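How to run a hands-on robot demo at an open day

By Montserrat Cárdenas, 5th October

I helped out at the Gosodo open day in July, and I've had enough emails about our gripper table that I'm writing up how we do it. You don't need a huge budget, just a sensible table and a bit of patience!

Start with the table. Keep it nearly bare — one shallow tray in the middle and a few small things to move. Little bottles with caps are lovely because visitors get the hang of them quickly. Put one hand-held gripper on each side and run the cables off outwards, so they don't drag across the tray.

Next, let people have a go before you talk. I used to give a nine-minute speech first (sorry, everyone). Now I hand over the grippers, ask for one bottle into the tray with the right hand, and chat while they're trying.
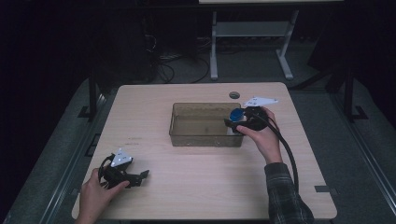
Do visitors need any practice first? Most manage after 2 goes with the right hand, and I only bring in the left once they've stopped squeezing too hard.

When they're comfortable, make it a proper two-handed job. Ask them to steady the tray with one gripper and lift the bottle out with the other. Go slowly, and keep the patterned plates on top facing up where you can. Sleeves are fine, but dangly bracelets catch on everything.

Last of all, show a recording of somebody's turn played back. Crescencio Quintero ran that bit for us and had a queue of children out of the door — bring spare bottles, they wander off in pockets.

Comments

Rutilio Pacheco: Tried this at our school fair. Tape the cables down if you've got carpet!

Randi Tveit: What size tray did you use? Ours was too deep and the grippers kept bumping the sides.

Contact us | © Gosodo | Back to top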